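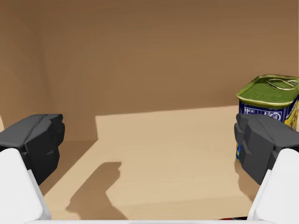

A shallow brown enclosure, with the gripper open.

Skip the package tour and take the local bus

Most people who visit Cleren see it through the window of a tour coach. They get picked up at the hotel at 8 a.m., stop at the falls, the market and the monastery, and are back in time for dinner. I think they are paying too much for a worse trip.

The coach tour from Cledura costs 113 a head with lunch. The public bus costs 3 each way and leaves from behind the post office. It takes longer on the hill section, and in August you may have to stand. But it stops wherever people want to get off, and you can stay at the falls until you've had enough of them. On the coach you get forty minutes, and a good part of that goes to the line for the restrooms.

The tour companies say visitors need a guide. I don't agree. The paths are marked, the monastery hands out a free leaflet, and anyone at the Chaudhary guesthouse will tell you which bus goes back last. If you want a guide for the old town, hire one at the gate by the hour. That money stays in Cleren.
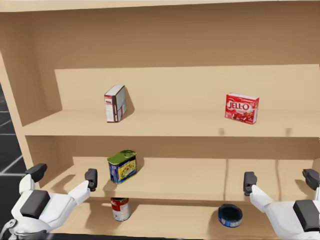 What the coaches do to the town

On a busy day more than 100 coach passengers can be in the market square at once, all at 11 a.m. and all leaving by noon. The stalls have changed to suit them. You used to find cheese and work boots there, and now it is mostly magnets. By 2 p.m. half the stalls are shut.

Edthorpe had the same problem and moved its coach parking out past the bridge. Visitors walk ten minutes and some of them stop for coffee on the way. Cleren should copy that.

Coaches do make sense for people who can't manage the bus steps, and I wouldn't want them banned. Everyone else should check the timetable at the Cledura depot before booking anything. Route 967 is the one you want.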